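Department of Design > Student work > Second-year reports

Colour of tableware and how much people serve themselves
Project report, spring course
16 June 2022

1. Why I chose this subject

In my family we always ate from white plates. When I moved to the student house in Kosemholm I found a cupboard full of plates in many colours, left by earlier tenants, and I noticed that I took less rice on some of them. I did not know if this was the colour or only the size. My teacher said it could be a good subject for a small project, if I kept the question narrow. So the question in this report is: do people serve themselves a different amount of food when the plate has a strong colour and the food is pale?

I want to say already here that this is a small study. The result can show a direction, but it cannot prove a rule.

2. What I read before

There is much written about plate size and less about plate colour. The general idea is contrast. If the food and the plate have nearly the same colour, the edge of the food is hard to see, and a person may take more without noticing. If the colours are far from each other, the portion looks bigger. Some writers agree with this and some have repeated the tests and found almost nothing. I also read a few articles about care homes, where coloured plates are used so that older people with weak sight can find their food more easily. That is a different purpose, but the thinking about contrast is the same.
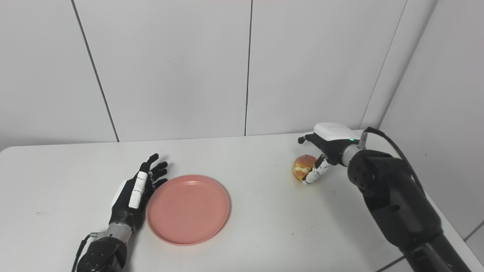
One thing was missing in most texts I found. They describe the plate, but they say very little about the surface under it. A person does not see a plate alone. I come back to this in part 5.

3. Method

I asked 11 students from my own building to take part. All of them eat in the shared kitchen, so the situation was normal for them. Each person came two times, in two different weeks in January. One time they got a white plate and the other time a coloured plate of the same diameter. The food was boiled rice with a mild white sauce, cooked after the same recipe each time.

The plates came from Trameo, a second-hand shop near the station. It was difficult to find coloured and white plates with the same rim, and I visited the shop more often than I had planned. For weighing I borrowed a kitchen scale from the school workshop. The participants knew that I studied "eating habits", but I did not tell them about the colour before the second meal was finished.

I weighed the serving dish before and after each person had taken food. In this way I did not need to touch their plates. The cost for the rice, the sauce and the plates was paid with a grant from the Nikolovski fund, which gives up to 2,000 kronor to student projects.

4. Result

Most of the participants took a little less rice on the coloured plate. The difference was small for nearly all of them — for a few it was so small that it can be only the weight of one spoon. Two persons took more on the coloured plate. When I asked them afterwards, one had skipped lunch that day, and the other could not explain it.

I also asked what they thought about the meal. Several said the rice looked "more like a real dinner" on the coloured plate. Nobody guessed that colour was the subject, but one participant believed I was testing the salt in the sauce.

5. Discussion

The direction of the result agrees with the idea about contrast. Still, I must be careful. Hunger is different from day to day, and I did not ask when they had eaten last. This was a mistake, and I would add it as a short question next time.
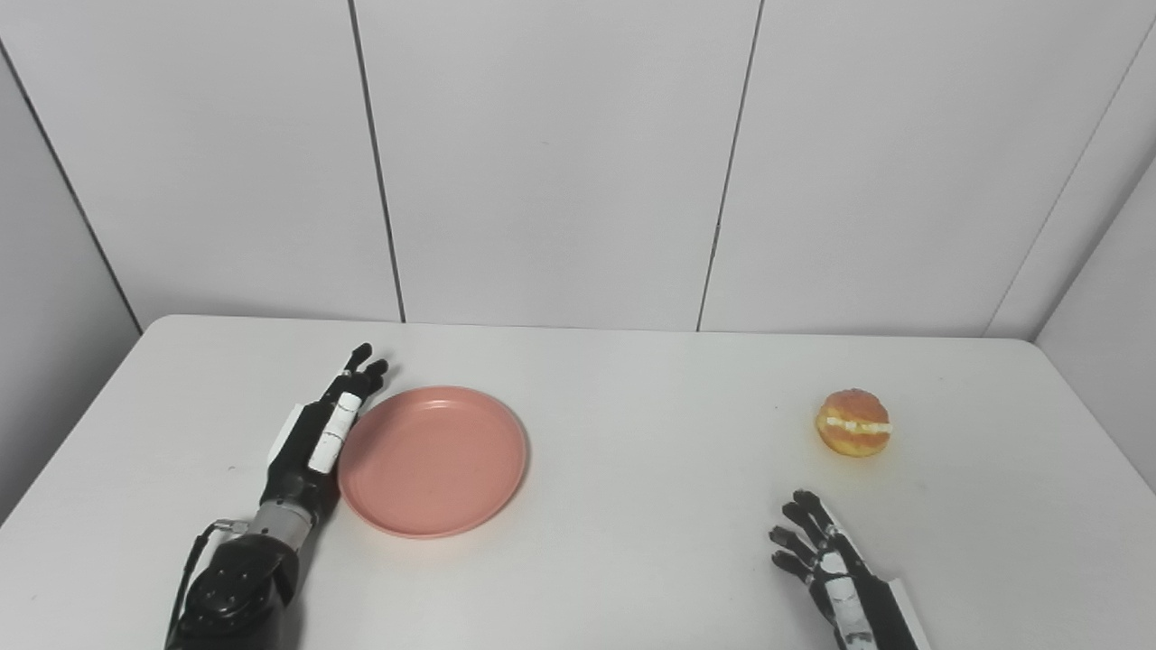 The other weak point is the background. Our kitchen table is dark brown, so a white plate stands out strongly from it. On a pale table the same white plate would nearly disappear, and perhaps the whole effect would change. A better study would use both plates on both kinds of table. I had no time for this, and it would also need four meals per person, which is much to ask.

6. What I would do next

I would like to continue together with the canteen at Andel, where guests already serve themselves and where there are many more of them. I have written to the canteen and they are positive, but they want to wait until the new dishwasher is installed. I would also choose only one colour from the beginning and use a food that is easier to serve in small amounts than rice, for example couscous or mashed potato.

The weights for each meal are in the appendix, which can be collected from the department office.

Contact the department | © Department of Design, Kosemholm | Back to top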